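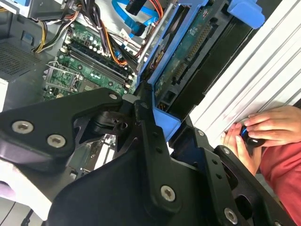
Practice tower, bench 4, notes of 23 February 2025. I want to write down the order of taking out and putting back, so that Josefina Durán and I stop doing it in two different ways. The drive is the part where we differ most. I prefer to handle it together with its blue plastic caddy, and to have the green circuit board and the gold pins facing me, so I can check the pins before anything touches them. The release tab is blue too, and new people often pull the wrong blue thing. The cooler stays off for all of this work, so the metal frame over the socket is easy to reach, but please do not lay screws on it.

Cables

The yellow and black wires from the power supply are long and they like to fall over the board. I now push them to the side before I touch the drive or the memory. The blue SATA cables are stiffer. They should be held by the plug and never by the cable. I had one come out last November with the plug half broken, and the replacement came from Bimar only after many emails.

I tried a cable tie on the yellow bundle but it made the whole bundle harder to move. I took it away again.

Socket

Lever first, then the frame. The frame must stand fully upright before the processor is lifted or placed. When it is only half open it can fall back by its own weight, and I do not trust my fingers to be faster. For the direction of the chip I look for the small triangle on the corner. Josefina looks for the notches. Both ways are good, but one of them should be in the Curnivo sheet, and at the moment the sheet has none.

With the tower on its side and the socket open, the drive in its blue carrier has its place in the rear left slot of the gray tray, standing up, with the label free to read.
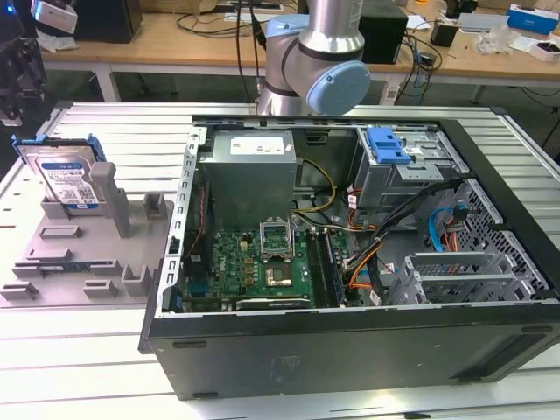

Still to do

Write the direction mark into the sheet (triangle, if Josefina agrees).

Ask Prernbridge if they still have spare caddies of the same type. The clip on one of ours is getting weak.

The log number for this tower is 216. On the old list from Cáceres it is 129, please correct it there.

Memory: I did not write anything about the white latches at the ends of the slots. Open them completely before pulling a module. I will add this on the next page together with the graphics card.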